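4.2 Short-run employment effects in the Skatham travel-to-work area

The second set of estimates concerns the towns served by the Droltley ring road, where hotels, catering and warehousing together make up a larger share of jobs than in the rest of the region. We follow the same approach as in Section 4.1 and compare weekly hours worked with the level recorded in the base month. The survey panel for Skatham consists of 78 employers, of which 60 returned complete payroll data for every wave. Employers with missing waves are kept in the descriptive tables but left out of the regressions.

Hours fell fastest in accommodation and food service. The drop in the first two waves was almost wholly a matter of shorter shifts; redundancies came later and were concentrated in firms with fewer than 40 staff. Larger employers held on to their permanent staff and cut agency work instead. This pattern matches the one found for Girard, although the recovery there began one wave earlier – a gap that remains when we control for the mix of sectors.

Retail shows a more uneven picture. Food shops added hours, while clothing and household goods shops lost them and had not made up the loss by November. We find no clear link between the rent paid by a shop and the change in its hours, and the coefficient on floor space is small and poorly determined.

Warehousing and light assembly moved the other way. Hours rose in each of the last three waves, and managers at the Zoltent estate reported trouble filling night shifts. Spending plans, taken from the supplementary questionnaire, were also revised upwards in this sector (Figure 3). The questionnaire asked only for planned spending on plant and machinery, so it cannot be used to separate additions to capacity from the replacement of older equipment.

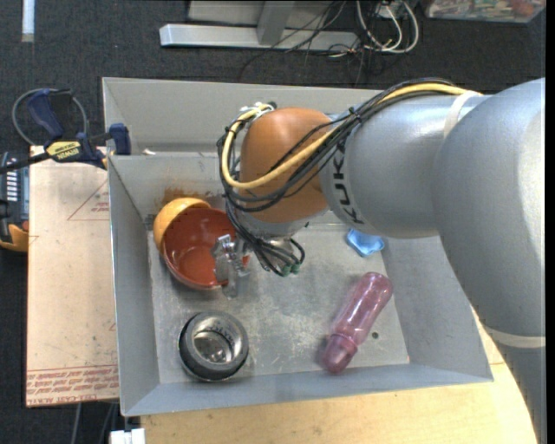
Figure 3. Industrial robot arm (KUKA) above a metal bin of household objects.

Two limits should be noted. The panel excludes the self-employed, who are common in catering and taxi work, and the losses reported above are therefore likely to be understated. The payroll data also record paid hours – workers on paid leave are counted as if present. Section 4.3 repeats the estimates with a narrower measure of hours.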